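Hand-held gripper, second pair of fingers
2020-03-24

The first pair of fingers lasted until the tips started to splay. They were printed solid, in PLA, and the load went straight into the pivot screws. I have redrawn them as tapered wedges with a ridged inner face and moved the compliance into separate pads at the base. The drawings are in the Wikden folder under "fingers_b" for anyone at the workshop who wants them.

Notes on the changes, in the order I made them.

Ridges. The old face was flat with a strip of rubber glued on. The strip crept under side load and left a lip that caught on everything. The new ridges are part of the print, running across the finger. I tried a coarse pitch first and it marked soft plastic, so the pitch is now half that. Print the finger on its back. Printed upright, the ridges come out clean but the finger snaps along a layer line.

Pads. These are flexible filament, orange, because that was the spool on the shelf. The knurl is only on the outside surface. Behind it is a sparse infill, which sets the stiffness. Two perimeters is correct. With three the pad is as hard as the finger and there is no point in having it.

Markers. One on each housing, facing up toward the camera. Finger opening is computed from the distance between them, so there is no encoder in the handle and one less cable. The white border must be left on. I trimmed it on the first set to save space and detection dropped out whenever the background behind the housing was dark.

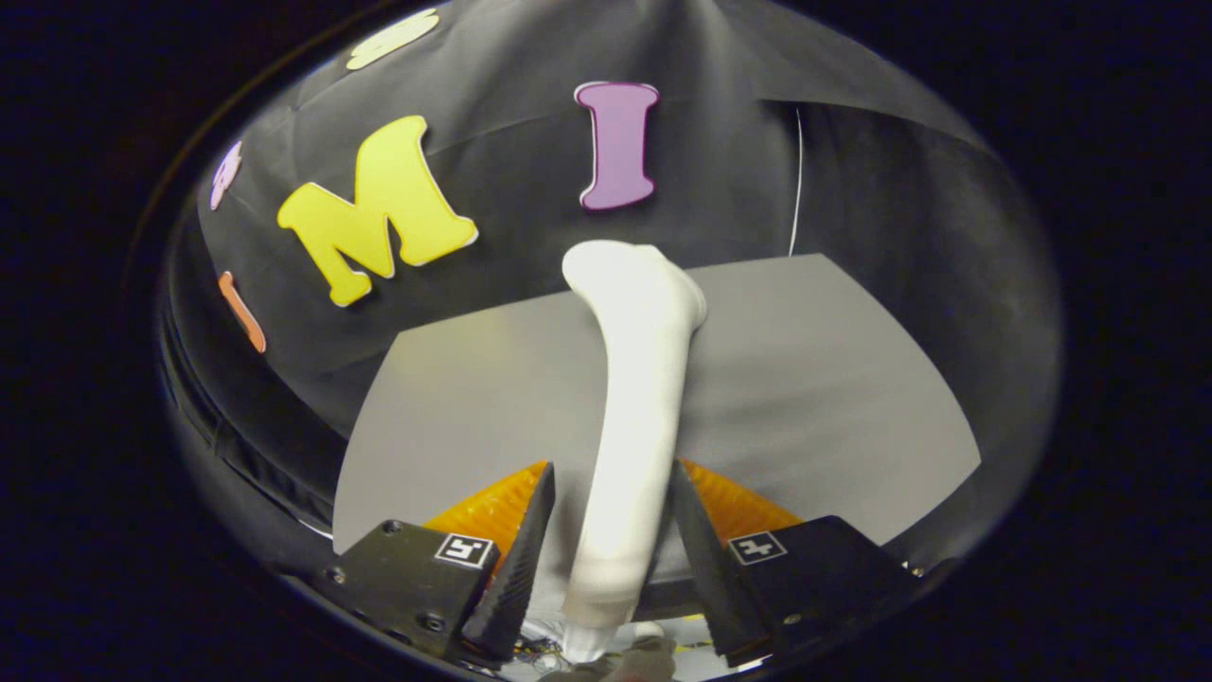

For trials I have been using long, awkward shapes with a narrow middle and a heavy end. A cylinder tells you very little, as it can be held anywhere along its length and behaves the same. With an uneven object the grip point matters, and any twist in the fingers shows up at the far end where it is easy to see. Matte white is also hard on the exposure. I locked it manually and stopped fighting the automatic setting.

Igor Kurek suggested logging the opening against time while squeezing a fixed block, then releasing. I did this with the 3000-line log buffer and found a dead band of 2 mm on closing. Half of it was play in the linkage. The rest was the right housing rocking on its mount, which I fixed by opening the holes and fitting longer screws with a washer under each head. I have not repeated the log with the new screws.

The wiring is still poor. The thin leads come out below the left housing and need a clip or a printed channel. The linkage cover I drew in October would hide them, but it fouls the trigger at full travel. I will cut a relief in it, reprint, and run five full open and close cycles by hand before closing it up.

Remaining: wire channel, cover relief, repeat of the dead band log. The Jasholm mount can wait until those are finished.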